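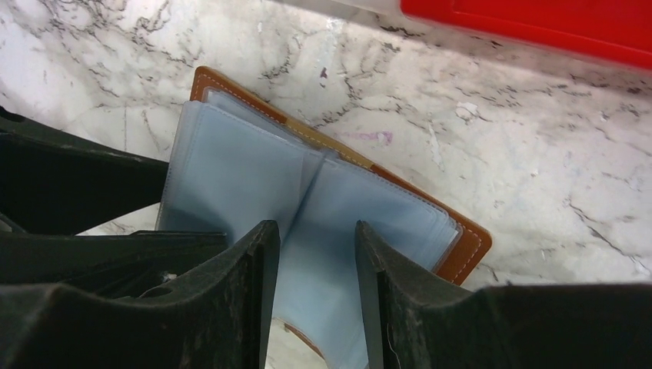
*Porte-cartes ouvert sur le plateau, pochettes transparentes vers le haut, vu du poignet.*

Série « cartes », reprise ce matin. Tâche du jour : ouvrir le porte-cartes, prendre une carte dans un bac, la glisser dans une pochette. Tout se fait en téléopération, deux bras, un seul opérateur aux commandes. Objectif fixé avec Omoregie : 106 démonstrations gardées avant de lancer l'entraînement.

Réglages : ouverture des pinces inchangée, délai de commande limité à cinq secondes avant arrêt. J'ai baissé la vitesse max du poignet gauche, ça tirait trop sur le pli. 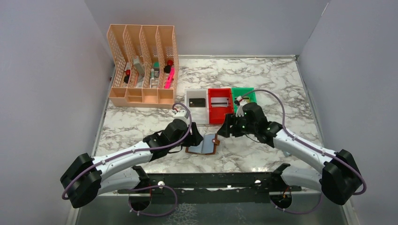

**Skolthorpe, avril**

Bacs blanc, rouge et vert alignés, porte-objets couleur pêche dans le coin gauche. On ne touche pas au porte-objets dans cette série, il sert de distracteur. Porte-cartes posé devant les bacs, orientation changée à chaque essai.

Points à surveiller :

- garder les deux pinces basses pendant l'ouverture, sinon le rabat revient ;
- ne pas pousser la carte avec le bout du doigt, la pincer par la tranche ;
- six essais rejetés ce matin, tous pour la même raison : pochette pincée avec la carte.
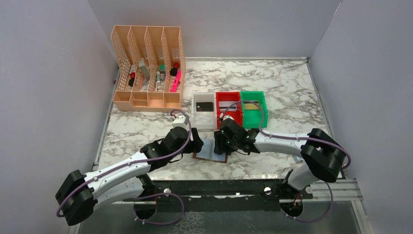 *Vue fixe, les deux pinces au-dessus du porte-cartes.*

La vue fixe suffit pour juger l'approche, pas l'insertion. Pour trier, je regarde d'abord les poignets et je reviens à la vue fixe en cas de doute. Dans Lesa, ajouter une étiquette « pochette gauche / droite » — pour l'instant c'est noté à la main dans le cahier.

Autre souci, le plastique transparent. Sur les vues de poignet, on confond facilement une pochette vide et une pochette avec une carte pâle.

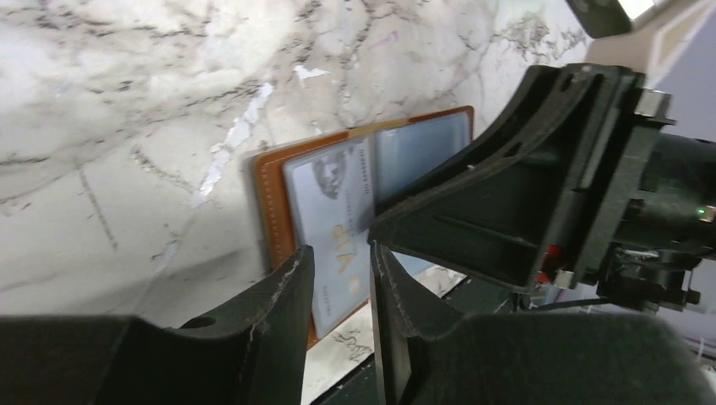
Je propose donc de garder la carte VIP pour les prochaines démonstrations : les lettres dorées se repèrent tout de suite à la relecture. Les cartes claires viendront dans un second lot.

À faire vendredi : relire les essais douteux, exporter vers Prerine par paquets de 2000 images, vérifier le calage des horodatages entre les deux poignets.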